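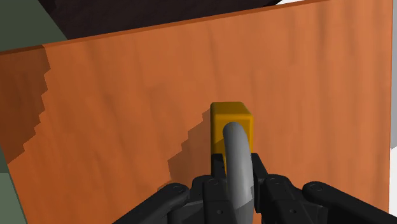

A padlock-like shape: a yellow block and a thick gray curved bar.

How a Padlock Works

A padlock has two main outside parts. The body is the solid block. The shackle is the curved bar that goes through a gate latch, a locker door or a chain.

Inside the body is a small round part called the plug. The keyhole is the opening at the front of the plug. When the right key goes in, the plug can turn. When the wrong key goes in, it stays where it is.

What stops it? Most padlocks use pins. Each pin sits in a narrow hole and is cut into 2 pieces, one on top of the other. A tiny spring pushes the pair toward the keyhole. With no key in the lock, the pins lie across the edge of the plug and block it.

The top of a key has high and low places called cuts. Each cut lifts one pair of pins by a set amount. If every cut is the right height, all the gaps between the pins line up with the edge of the plug. This edge is called the shear line. The plug is then free to turn.

Turning the plug pulls back a latch inside the body. The latch normally sits in a notch in the shackle – once it moves out, the shackle can slide up and swing open.

More pins make more possible keys. Suppose a lock has 3 pins and each cut can be one of five heights. Multiply 5 x 5 x 5 and you get 125 different keys. Add one more pin and there are 625.

Some padlocks have no key. They use numbered wheels, and each wheel has a gap on the inside. Two wheels marked 0 to 9 give 100 codes, from 00 to 99.

Words to know
Shackle: the curved bar
Plug: the part that turns
Shear line: the edge where the plug meets the body

Text by Atif Mirani. Checked by Priit Rozīte.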